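How I came back to reading on paper

For eleven years I lived without a library card. When I moved to this town I had two suitcases, and books are heavy, so I read everything on my phone, in the bus and in bed. I thought I was reading a lot. Then in April my neighbor Vesela Trajkovski asked me which book I liked best in the last year, and I could not give her one title. I remembered some stories, but not what they were called, and not who wrote them.

She did not laugh at me. She only told me that the branch on our side of the river is open until seven in the evening, and that they have a shelf of old magazines where you can take home up to 30 at one time. I went the next day after work.

I must explain that in my language the word for "library" and the word for "bookcase" are almost the same, and as a child I believed that a library was one very big bookcase. Our branch is close to that. It has one room, a stair to a small gallery, and a heater which makes a noise like somebody is dragging a chair. I liked it immediately.

For the card they wanted a letter with my address on it. I had brought only my passport, so I went home and came back, and it was raining, and the woman at the desk, Roxana Enache, had already written my name on the form in pencil. She spelled it correctly. This does not happen to me often.

I started with the magazines and not with the novels. My English is good for work but a novel of 400 pages still makes me tired, and with a magazine I can stop after two pages and feel that I finished something. I took travel magazines, one about gardens, and a few issues of a small review called Kendanari, which prints short stories and essays and sometimes a page of letters from readers who are angry about commas. I enjoy the angry readers very much.
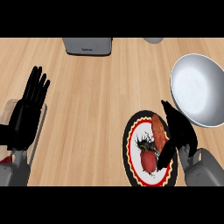
A tomato on a plate on a wooden table

The essay I want to recommend is in that issue. It is by Mateja Jurić and it is about her grandmother, who read the same novel every winter and wrote the date on the last page each time she finished. When the grandmother died there was no more white space on that page, and she had continued on the inside of the cover, and after that on a bus ticket. I read it two times standing in my kitchen and the rice burned.

After that essay I tried to do the same thing, in a smaller way. I do not write in library books, of course. I bought a notebook and I write down what I read, when I finished it, and one sentence about it. The sentence must be my own. At first I was writing things like "interesting" or "very beautiful language," and when I looked at them after two weeks they told me nothing. Now I write what I was thinking about when I closed the book. For one novel I wrote only "Call your brother." I did call him.

I also keep a list of words. I had 80 of them at the end of the first month. Some I will probably never use: "wainscot," "to dither," "larder." But I was happy to use "dither" at work last week about a meeting, and my colleague Stavros looked at me with respect.

What I find difficult is the evening. The phone is still next to the bed and my hand goes to it by itself. I have tried to put it in the hallway, but it is also my alarm clock. My friend Ásdís says I should buy a real alarm clock, and I know that she is right, and I have still not done it. If you know one that does not tick, please write to me in the comments.

Next I want to try a whole novel again, in English, without the dictionary beside me. Roxana has put one aside for me, a thin one, with large print. I pick it up tomorrow before seven.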